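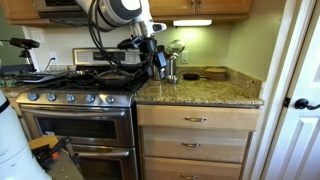 6 min read

Oven runs cold at the back, layer cakes come out domed and gummy
Status: Closed
Opened: 22 February 2019
Product: Prarker wall oven, single, electric
Category: Baking results
Site: Prosville test kitchen

Problem as reported

Vanilla layer cakes baked on the middle rack are done at the front edge and raw in the center toward the back. The tops dome and crack. Same recipe, same pans, same flour as last fall, when the layers came out flat enough to stack without trimming. The recipe calls for 350 degrees and 28 to 30 minutes. At 30 minutes a skewer in the middle comes out covered in batter. At 38 minutes the middle is set, but the front edge has a hard brown rim.

The Kılıçarslan yogurt cake, which is baked in one deep pan, has the same trouble but worse. It sank in the middle twice.

Cookies are fine on the upper rack. Bread has not been tried.

Already tried before opening the ticket: new baking powder, butter left out longer, pans moved down one rack. No change from the first two. Moving the pans down made the bottoms too dark.

Log

Entry 1. Asked for the full cake recipe and the pan sizes. Two 9-inch rounds, light-colored aluminum, greased and lined with parchment. Butter and sugar creamed for five minutes, four eggs, buttermilk. Nothing odd in the recipe. Each pan is filled a little over halfway, which is normal for this batter.

Entry 2. Asked for an oven thermometer reading. Instructions given: hang the thermometer from the center of the middle rack, set the oven to 350, wait for the preheat tone, read it, then read it again 20 minutes later without opening the door in between (use the oven light).

Result: 315 at the tone, 348 at the second reading.

So the oven does get there, but the tone sounds too early. This model sounds the tone by air temperature near the sensor, and the walls and racks are still catching up. Putting in two pans of cold batter at that point drops it further. This explains the long bake time but does not explain the difference between front and back.

Entry 3. Repeated the cake with a 30-minute preheat. Bake time came down to 33 minutes. Still domed. Still undercooked toward the back. The front rim was lighter than before.

Entry 4. Bread test for hot spots. Covered the middle rack with slices of plain white sandwich bread, edge to edge, 350 degrees, fully preheated, eight minutes. The front two rows were medium brown. The back row was barely colored, and the back left slice was still white.

Most ovens of this type brown more at the back, so this result is backward. Two likely causes were written down: something blocking the air at the back, or the rear element not coming on in Bake mode.

Entry 5. Checked the element. In Convection mode it glows within a few minutes. In Bake mode it is not supposed to come on at all on this model, only the lower one is. Element ruled out.

Entry 6. Asked what else is in the oven. A Trurard baking stone, the thick rectangular one, has been kept on the lowest rack since the holidays and was in place for every test above. It is pushed all the way to the back wall. This was not mentioned earlier as it was thought of as part of the oven.

The stone covers most of the lower rack and leaves a gap only at the front. Heat from the lower element comes up through that gap and misses the back half until the stone itself is hot, which takes close to an hour. It also slows the whole preheat.

Entry 7. Stone removed. Preheated 20 minutes past the tone. Thermometer read 350. Bread test repeated: fairly even, back row slightly darker than the front, normal.

Entry 8. Cake repeated without the stone. Done at 29 minutes. Much better at the back. Still a small dome on both layers.

Entry 9. Looked at the remaining dome. The edges of a cake set first and the middle keeps rising, so a small dome is expected in light pans with this much leavening. Suggested two changes, to be tried one at a time:

Wet cake strips around the pans, pinned snug.
Oven down to 325, bake time up to about 36 minutes.

Entry 10. Strips tried first. Top nearly flat, edge soft, 31 minutes. The lower oven setting was then tried without strips. Also flat, slightly paler, 37 minutes. Either is acceptable. The kitchen is going with the strips for layer cakes so that the recipe card can stay at 350.

Entry 11. Yogurt cake repeated without the stone, middle rack, 350. No sinking. Baked 52 minutes. The center read 204 degrees on a probe thermometer and the crumb was set all the way through. The earlier cakes had been pulled by color only. Added a note to the recipe card to check the center by probe.

Cause

Baking stone left on the lowest rack and pushed against the back wall. Cakes also went in at the preheat tone, before the oven had settled.

Fix

Take the stone out for cakes, muffins and anything else in a light pan. For pizza and bread, put it back in, centered, with a gap on all sides, and preheat for at least an hour.

Wait 20 minutes after the tone before loading cakes.

Use a probe on deep cakes.

Notes for anyone with the same problem

Do the bread test before changing the temperature offset in the oven menu. The offset moves the whole oven up or down and will not fix an uneven one. If it has been changed already, set it back to zero first or the readings will be confusing.

A sheet of foil on the lowest rack will block heat in much the same way and should come out too. Do not line the oven floor with it.

If the back is still pale with the oven empty except for the one rack, check the door seal and open a new ticket with a photo of the bread slices laid out in the order they were baked.

Ticket to be reopened in June if the thermometer reading drifts. Otherwise no further action.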